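Inenik Publishes First Results of Household and Shop-Floor Chore Study

Two-armed machines can now set out, sort and stack in simulation, company reports; unassisted work in homes remains some way off

DELLODBRIDGE - Inenik, the automation testing company, today published the first results of Cutby, its long-running study of whether general-purpose robots can be trusted with the ordinary chores of a household or a small shop floor. The report covers trials completed up to the end of September and is available on request from the company's Dellodbridge office.

Cutby tests machines against a fixed list of tasks, among them clearing a table, folding towels, refilling a parts tray and putting groceries on a shelf. Each task is attempted first in a computer simulation and, where the results allow, repeated on physical equipment in a furnished apartment and a working packing area. A trial is recorded as complete only when the machine finishes without help from a person. In all, 2,003 trials are included in the report.

The findings are mixed. Machines performed well on tasks in which every object was rigid, in plain sight and resting on a flat surface. Results fell sharply once cloth, liquids or crowded drawers were involved. Towel folding was completed in fewer than half of the physical attempts, and no machine in the study managed to load a dishwasher from start to finish on its own.

"The public has been told for many years that the household robot is nearly ready, and we felt that the question deserved a careful answer," said Valeriano Prieto, director of testing at Inenik. "Our answer at present is that a machine can do part of a chore quite reliably. It can seldom do the whole chore, and families and employers need the whole chore."

The shop-floor results were stronger. In the packing area, machines refilled trays and moved finished parts between benches for full shifts, with staff stepping in mainly when a part had been delivered in the wrong orientation. The report notes that shop floors can be arranged to suit a machine, with marked positions and regular deliveries, while kitchens and bedrooms are arranged to suit the people who live in them.

Speed remains a concern in both settings. Clearing a table set for three took the best-performing machine several times as long as it took an adult. Inenik does not regard this as disqualifying for work that can be done overnight, but it advises prospective buyers to ask for timed demonstrations before making any commitment.

Much of the report is devoted to the use of two hands. Many chores call for one hand to hold while the other moves, and others require a machine to keep an idle hand clear of work already done. The study examines these skills through Ene, a set of tabletop exercises carried out entirely in simulation. In the block exercises, colored cubes are laid out in rows on a white table to form a blocky figure, and the machine must work close to the cubes without disturbing their neighbors. 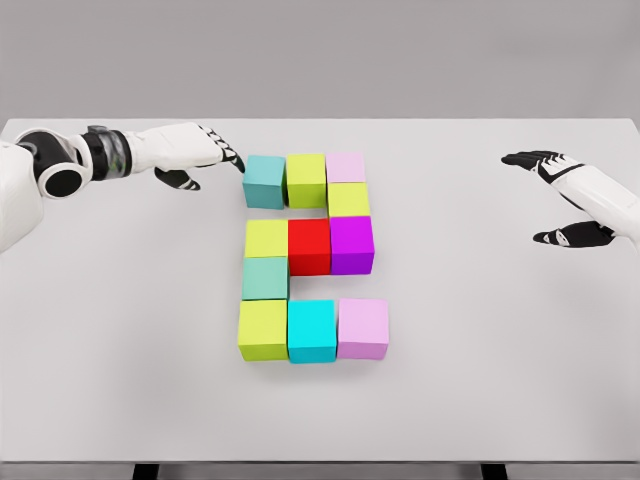 Inenik considers such exercises a fair stand-in for setting out cutlery, arranging goods on a counter or filling a sample tray. They are not a stand-in for laundry, cooking or cleaning, and the report cautions against reading them that way. A high score in Ene was a good guide to later performance with boxes and cans on the physical equipment. It was a poor guide to performance with anything soft.

"Simulation lets us repeat the same small movement until we understand why it fails," said Kazuhiro Kamata, who leads the Ene work. "A fingertip that arrives slightly off its mark will push a block out of line, and in a kitchen the same error knocks over a glass. We would like to see those errors on a screen first."

The company makes three recommendations to manufacturers: that completion rates be published for entire chores as well as for single movements, that any remote human assistance be disclosed, and that demonstrations include at least one object the machine has not handled before.

The next stage of Cutby will add more than 400 trials in occupied homes, with residents present and rooms left as they are found. Laundry and dishwashing will stay on the task list without changes - the company believes that easier versions would tell households very little. Manufacturers wishing to submit a machine may apply through the Dellodbridge office, which will also answer inquiries from the press and provide copies of the full test procedures.

About Inenik
Inenik tests automated equipment for use in homes, workshops and small factories. It is based in Dellodbridge and does not manufacture or sell robots.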